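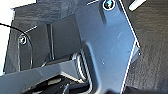 4.2 Gripper Maintenance and What It Did Not Fix

Figure 3. View from the wrist camera toward the gripper hardware. The coiled spring sits in the inner corner of the large bracket, with a slender rod to its left and a thin black cable passing the left screw.

The maintenance schedule for the Plerton cell came with the cell, and we inherited it without much argument. It calls for a wrist inspection every 100 cycles and a spring replacement every 200. We could find no test record behind either number. Staff at the Endden site, where the same cell design is used, told us they follow the schedule because it is the schedule.

We kept to it for the first half of the study and then stopped replacing springs on a fixed count. From that point a spring was changed only if its free length, measured on the bench with calipers, had moved outside the tolerance given in the Tullby service sheet. Screws were still checked with a torque driver at each inspection. The cable was unplugged, flexed by hand, and plugged back in, a step we doubt does any good and which may do some harm to the connector.

Wrist camera images such as Figure 3 were saved at each inspection. The original plan was to use them in place of opening the gripper, and we do not think they can carry that weight. The spring is partly hidden behind the edge of the bracket. A screw head can be seen, but its torque cannot. Small scuffs show up on the bracket face, and we had hoped to track them as a sign of wear, but two raters given the same images disagreed too often for the scores to be of use. We dropped the scoring and report no results from it.

Of the 16 springs removed under the fixed schedule, almost all were still within tolerance. Dropped parts were no more common after we gave up the fixed count. This is weaker evidence than it sounds. The second half of the study ran on lighter parts, and the Whitfield feeder had been realigned in April, shortly before the change. Either could have hidden a real effect of spring age.

The one clear fault we traced to the wrist was a loose connector, found during an inspection that followed a full flex test of the cable. We cannot say whether the test found the fault or caused it — the log has no reading from before the cable was handled. Later inspections record signal continuity first, and we would ask the same of any site that wants its figures compared with ours.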